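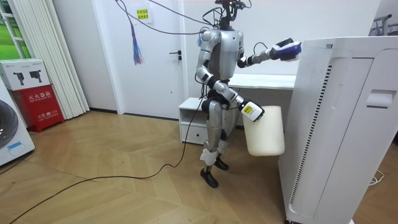 Hậu Từ wrote the first song for "Rastska" in December, on a piano with three dead keys, and says the show still sounds like it. The cast learned the score from phone recordings.

"I can't write for a voice I haven't heard," the composer said. "So I waited until Yae had the part. Then I threw out the opening and started over."

The musical opens at the Kulkarni on Jul 20, 2019, with a band of three. The house seats 300. An earlier reading in a rehearsal studio drew 20 people, and two numbers were dropped the next morning.
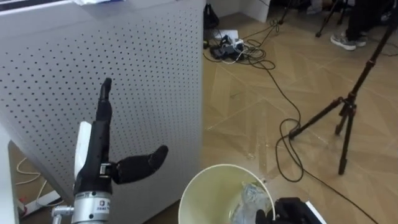
Yae Shimada would have kept one of them, the ferry song at the end of act one. "It was too long and I loved it," she said. "I still warm up with it."

The new act one closer is a duet – quieter, and harder to sing. Shimada holds the last note alone after the band stops.

"Some nights it's there and some nights I have to go find it," she said.

Từ plans to record the score after the run. The ferry song will be on it.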